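Hudico Property Services
Quarterly Electrical and Fire Safety Check - Vasiliu Building, Unit 316
Month: March

1. Distribution board
Result: Pass
Door closes and latches. Circuit chart legible. Test button on both ground fault breakers trips as expected.

2. Fixed outlets and switches
Result: Pass with comment
Faceplate by the sink has a hairline crack at the lower screw. Replace before next visit. Work order 669 raised.

3. Extension cords and power strips
Result: Fail
Two power strips connected in series behind the filing cabinet. Disconnect and fit one longer strip with its own breaker. Tenant to confirm by Thursday.

4. Emergency lighting
Result: Pass
Discharge test completed. Exit sign at the rear door slightly dim - note for next quarter.

5. Smoke detectors
Result: Pass
Letar heads, all responded to test aerosol. Dust cover left on the corridor head after painting, now removed.

6. Fire extinguishers
Result: Pass with comment
Gauges in the green. Bracket by the entrance is loose on the drywall, re-anchor.

7. Portable lighting and table coverings

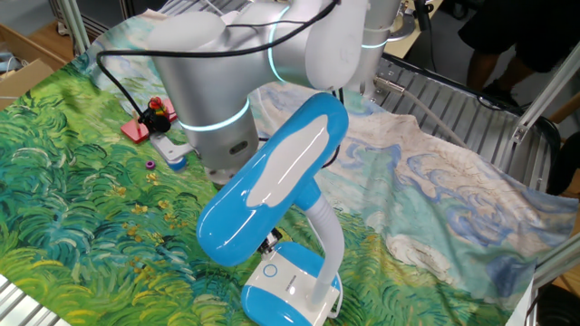 Result: Pass with comment
Desk and task lamps come under the portable appliance section of the Skasora schedule and need a visual check of plug, cord and head at each visit. Fabric near a lamp is recorded with the lamp. The blue-and-white desk lamp and the printed tablecloth with the Van Gogh-style painting are therefore one entry. Keep the lamp head clear of the cloth when switched on, and do not run the cord underneath it.

8. Exit routes
Result: Pass
Rear door opens fully from inside without a key. Keep cartons out of the corridor.

Open items: 2, 3, 6. Reinspection of item 3 only.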